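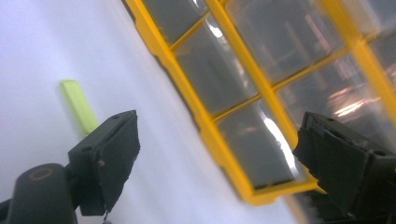
About Omden

Omden is a shared workshop on Ruggiero Street where people build robots in their spare time, and we have been happily making a mess of it since a handful of us outgrew our kitchen tables. There are 22 of us now, some with years of machine work behind them and some who had never held a soldering iron before they walked in (you are very welcome either way!).

The project most of us end up helping with sooner or later is called Orarach. It is a home-built sorting helper, meant to pick up small parts and put them away in drawers, and we began it one March with a budget of 400 dollars and far too much confidence. These days we work on it with a pair of hand-held grippers, a big white board to work over and a drawer organizer with a yellow border, and a good evening can go by on one small green piece. 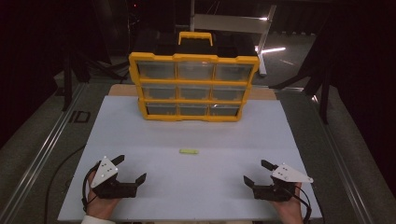
Porkari, one of our longest-standing members, likes to remind us that the first evening here is mostly spent finding the right screwdriver, and that a newcomer should come anyway and ask for help early.

We keep our notes in a shared binder, 749 pages at last look, and anyone who joins can read it, borrow from it and scribble in the margins. The doors open at 6 p.m. and the kettle is by the sink.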